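The Bedroom, At Last

April got away from me, so this one's coming to you a little late! If you read the last newsletter you know I swore I was done with the bedroom until summer. Well, I wasn't. I had a long weekend, a fresh pack of microfiber cloths and a bed that had been bugging me for months, and off I went.

A little history for the new folks. We bought the big fancy bed at the Rostach outlet when we moved out to Ledance, and I paid $348 for it after a whole lot of back and forth over a scratch on the footboard (which I have never been able to find again). My sister calls it the wedding cake. I don't care one bit. I grew up with a plain metal frame that squeaked every time I rolled over, and I wanted scrolls and flowers and buttons -- the whole works.

The trouble with scrolls and flowers and buttons is the dust. I used to swipe at the top with whatever sock was handy and call it a day. This time I got out a soft makeup brush and worked my way along the carving slowly, in and out of all those leaves, with the vacuum hose in my other hand. It took one full podcast and half of another. Then I did the tufting with the same brush, a quick twirl around each button, and wiped the cream part down with a barely damp cloth.

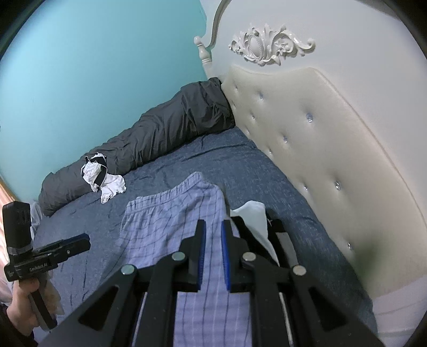
Do you have to take the mattress off to clean a tufted headboard? Only if the padding runs down behind it and you want to get the very bottom, and once or twice a year is plenty for that.

I put the blue-grey sheet back on after all that, the one with the denim look. It came from Awad, it was on the clearance shelf, and I like it better against the turquoise wall than the white set I'd been saving for company. Turquoise and white felt a bit like a beach motel to me. The darker blue calms it down!

Next up is the closet, and I'm scared of it. I ordered a pack of 8 slim bins from Trelturari and they're sitting in the hallway still taped shut. If any of you have a good way to store winter blankets without those vacuum bags (mine always puff back up by Christmas), please hit reply and tell me, I read every single one -- even when it takes me a while to write back.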